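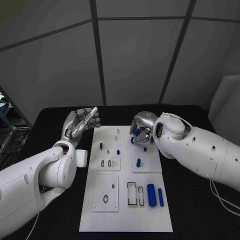 Macapagal Youth Football, Quarterback Program

August 16, 2025

Hi Maricel,

You asked for a page on how the spring and summer money is doing, so this is me with a cold coffee and a pile of practice notes. Short version: the kids are throwing better, the budget is fine, and I need an answer from you on the helmets.

Your grant was meant to get us a real quarterback group instead of one kid per team learning the job on game day. We have 14 in it now, from the sixth graders up to the juniors, and they meet twice a week before regular practice. Kieran Buckley runs the footwork side and he is a stickler! They spend the first part of every session on drops, no ball at all, and there was plenty of grumbling in June. It has died down. Analyn Dalisay has the older ones reading coverages off a whiteboard, then walking it out on grass with receivers.

The biggest change I see is in the backups. Last season, when our varsity starter went down, the next kid up had barely taken a snap with the first line, and we got run over for three straight games. This summer every backup gets a full series with the starters in each scrimmage. Chenxi Su took hers in the Pusten scrimmage and moved the team most of the field before a dropped pass in the end zone (not her fault, it was a beautiful ball). She still holds on too long when the pocket folds, and we're working on that.

Money. We've spent almost $300 on footballs, which is more than I planned, but the junior size wears out fast on our field. The throwing nets came in under budget. Coach stipends are paid through the end of the month. Honeylyn Macaraeg has all the receipts and will send them over separately.

What hasn't gone well: film. We promised you that every kid would have a film session after every scrimmage, and we've managed it for maybe half of them. The school room we use gets double-booked a lot, and I was slow to find another one. We have the library back room starting in September.

On the helmets, eight of the youth ones are due for reconditioning. I can move what's left from the nets line to cover it, but I need your okay in writing first. The shop wants them before the season opener.

Come out to a practice if you can, we're on the lower field.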